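Slide 1. Title: comparing two finger pads on the hand-held gripper. Speaking time 12 minutes, leave three for questions.

Slide 2. Scope. Two pad sets, Mistier and Selladness, same housing, same jaw travel. The arm work on the Hordiienko controller is a separate talk; mention it once and move on. All trials used the bathroom set, with tasks at the vanity.

Slide 3. Task list. Hair dryer, pouch, drawer handle, pump bottles. Say that the dryer is the awkward one: smooth shell, weight well forward of the grip. Point to the textured pads and to the marker board above the dryer.
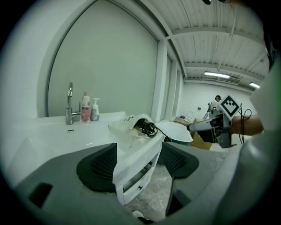
Fig. 1. Vanity station, hair dryer in hand with marker board attached.

Slide 4. Trial counts. 977 grasps recorded, 461 with Mistier and the remainder with Selladness. 259 were repeats on the dryer alone. Do not read the table out. Draw attention to the slip column, where the pads differ most.

Slide 5. Slip. Mistier holds better on the dryer shell at low closing force. On fabric there is little between them. Selladness wears more slowly; pads were swapped after roughly 200 grasps in either case, so the wear figures are short-run only. State this before someone asks.

Slide 6. Tracking. Marker poses were logged in Tesora and matched to jaw opening afterwards. Dropouts came mainly from steep viewing angles. Glossy surfaces matter less than we expected. Pause here for the second view of the station. 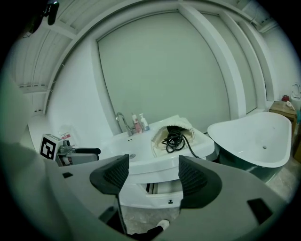

Does a softer pad always reduce slip?
Only up to a point. Past that the pad shears under load, and the object creeps even though the surface contact is holding.

Slide 7. Next steps. Repeat the drawer trials with a fixed opening speed. Run both pad sets on the arm in July. If short of time, skip to the slip plot on slide 5 and finish there.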